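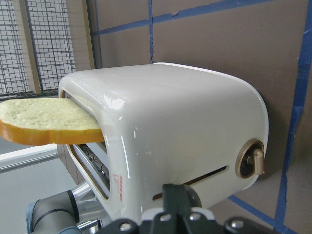 Gripper in front of the toaster, one slice in the slot.

Thread: Can a robot make toast yet?

flitton961
Posted 1/25/19
My brother-in-law says we'll have kitchen robots in six years. I say a two-slot toaster is still a hard job for one. The slot is narrow, the bread goes in on edge, and then there's the lever. My kid does all that half asleep.

Remo De Luca
Depends what you call making toast. Putting bread in the same toaster in the same spot, sure. My shop has had an arm loading blanks into a press since November and it rarely misses. Move the bin an inch and it stops dead.

udden_6
I think you're both too gloomy. Two arms on one table make a big difference.

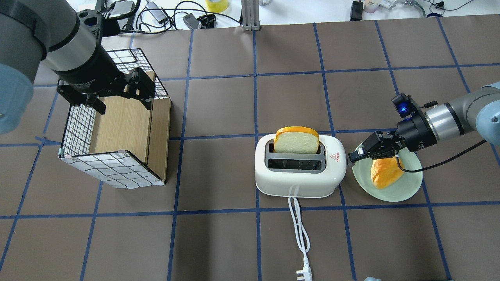 One slice up in the rear slot, another piece on the green plate.

That's toy bread, and I know toy bread doesn't crumble. Picking up a wedge lying flat is still decent practice for real food.

Natalina Pagano
Toy bread is the whole problem, udden. Real bread bends and tears. I ran a bakery line for years and the slicer was easy to automate. Bagging took people.

udden_6
Bagging is a different job. I'd start with plates and cups.

Remo De Luca
I'd start with the laundry, but I wouldn't pay 1791 dollars for something that folds one shirt.

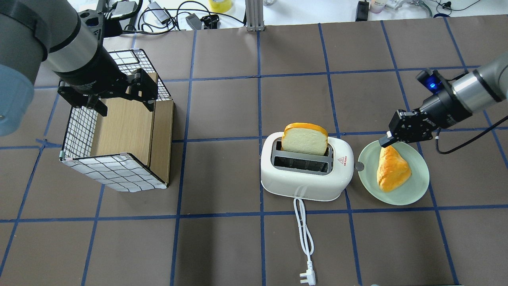 flitton961
What would it have to do before you'd let one work in your kitchen alone?

Natalina Pagano
Make breakfast 100 mornings in a row with store bread, in my toaster, on my messy counter. I'd also want it to unplug the toaster when it's done.

Remo De Luca
I'd settle for 20 mornings if it wiped up the crumbs.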